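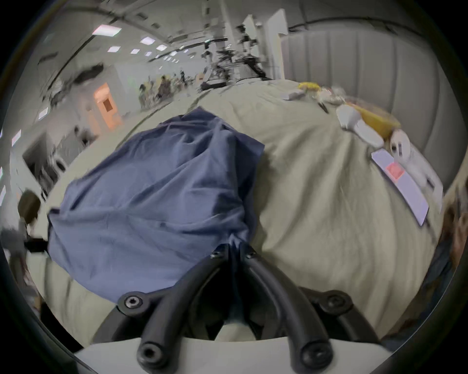 **Arbeitsbereich Textil und Haushalt, Projekt Drurkadano**

Zwischenstand für die Förderstelle, Berichtsmonat Juni

Der Arbeitsbereich hat im Berichtsmonat 9 Termine durchgeführt, geplant waren 10. Der ausgefallene Termin wird im nächsten Monat nachgeholt. Eine Änderung des Finanzplans ist dafür nicht nötig.

## Stand der Arbeiten

Schwerpunkt war das Falten und Ablegen von Tüchern am gedeckten Tisch. Die beige Tischdecke bleibt während der Übungen liegen, auch wenn sie Falten wirft. Im Frühjahr hatten wir sie noch vor jedem Durchgang glatt gezogen, das hat zu viel Zeit gekostet und mit einem normalen Haushalt wenig zu tun. Die Tücher beginnen jetzt grundsätzlich zusammengeknüllt. Ein blaues Tuch wie das im Bild ist als Übungsstück gut geeignet, weil es sich farblich deutlich von der Decke abhebt und man die Ecken schneller findet. Bei hellen Tüchern auf heller Decke dauert ein Durchgang nach wie vor länger.

Die kleinen Gegenstände bleiben ebenfalls auf dem Tisch. Geübt wird also beides: das Tuch ordnen und den Platz daneben frei machen. Die Reihenfolge ist seit Juni nicht mehr vorgegeben.

Das Übungsheft liegt in der zweiten Fassung vor. Es umfasst 8 Blätter, vom einfachen Halbieren bis zum Aufrollen. Die Blätter zum Spannbettlaken fehlen noch — der erste Entwurf war zu lang und wird gekürzt.

## Material

Die Firma Dreker hat 60 Baumwolltücher in zwei Größen geliefert. Ein Teil davon ist beim ersten Waschen stärker eingelaufen als angegeben, die Reklamation läuft. Bis zur Klärung arbeiten wir mit dem alten Bestand weiter. Die Reinigung der Tischwäsche übernimmt weiterhin die Wäscherei Giannakopoulos zu unveränderten Bedingungen.

Das Regalsystem Ulla ist aufgebaut. Die Böden sind für die großen Tücher etwas zu schmal, nach dem dritten Faltschritt passen sie aber hinein. Beschriftet sind bisher nur die oberen Fächer.

## Abweichungen

- Ein Termin verschoben, siehe oben.
- Reklamation bei Dreker offen, Rechnung deshalb noch nicht beglichen.
- Zweiter Tisch noch nicht beschafft. Das vorliegende Angebot lag über dem Ansatz, wir holen ein weiteres ein.

## Nächste Schritte

Im Juli werden die fehlenden Blätter fertiggestellt und die übrigen Fächer beschriftet. Danach soll der Ablauf einmal vollständig durchgegangen werden, vom ungeordneten Tisch bis zum eingeräumten Regal. Die Belege für Juni gehen mit getrennter Post zu — die Rechnung von Dreker wird nachgereicht.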